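4.2 Follow-up of the exchange visits

The second group of agreements was signed between the province of Sitthichai and the municipality of Jullville. We collected 141 documents from both sides, and we coded them with the scheme of Csonka and Thammasiri. Most of the documents are short letters in which one side thanks the other side for a visit. Only three of them name an office which is responsible for the next step.

This result agrees with our interviews. The officials in Sitthichai described the visits as useful for trust, but they could not always say which department should continue the work. In Jullville the answers were more different from each other, and two officials had never seen the signed text.
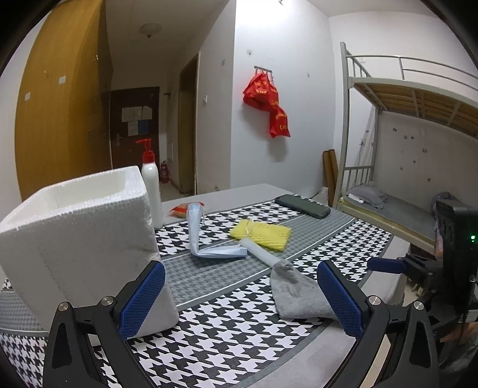 Figure 2. Table with a houndstooth tablecloth.

A possible explanation is the change of staff after local elections. Suwannarat and Ruangrit observed the same problem in the Wamance partnership, where the contact person changed in November and the letters stopped. Our data do not allow us to test this directly. We can only note that agreements with a fixed yearly meeting produced more letters than agreements without it, and that this difference remains when the budget of the partner is considered.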